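Flowers for the Front Room

I buy a bunch of flowers every other week from the stand by the Cormier parking lot in Rilville. They come wrapped in green paper, mixed colors, whatever the stand has that day. I don't pick them out stem by stem. The whole bunch goes home, gets unwrapped, and ends up in a glass vase with a lot of water. 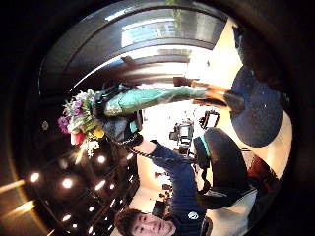
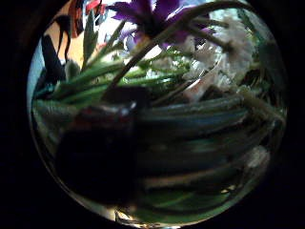

Purple and white in both photos, plus plenty of green.

What I do with them

I used to drop the bunch in the vase with the rubber band still on. They went limp in three days. Now I take my time and they usually last a week, sometimes nine days in cool weather.

First I clear off somewhere to work. Then I put water in the vase before anything else. My vase takes 600 ml to get to the height I like. Cool water from the tap is fine. If there's a packet of flower food in the bunch I use half of it and save the rest for the first water change.

Next the paper comes off. I lay it flat and use it to catch the leaves and the cut ends, and then the whole mess rolls up and goes out with the trash. The stand sometimes tapes the paper in two places, so check the narrow end too before you pull.

Then I strip the lower leaves. Anything that would sit under the water line has to go. This is the slow part. Small filler flowers are the worst for it, they have little leaves all the way down and they tangle with each other. I pull those out first and set them to one side.

I cut each stem at a slant, an inch or so off the bottom. Kitchen scissors crush the thick ones. I finally bought a pair of Stalta snips for this and keep them in the drawer with the tape.

Putting them in

I don't arrange much. Tall green stuff goes in first and leans wherever it wants. The heavy flowers go in next so the greens hold them up. Filler goes last, in the gaps. If one stem is much too long I let it stick out for a day and then cut it down if it still bothers me.

Clear glass shows everything, including cloudy water. I change the water every second day and rinse the inside of the vase with a bottle brush. When I skip it I can smell it by day four.

Where they go

They've been on the windowsill, on the shelf by the door, and on the low table. The sill looked best but the afternoon sun cooked them in June. The shelf is out of the sun and I see it when I come in, so they mostly live there now.

I still want to try the flower market in Uvport. It opens at 6 a.m. and I haven't made it yet. A neighbor went in March and came back with tulips and a big bag of eucalyptus, which dried well and is still hanging in her hallway.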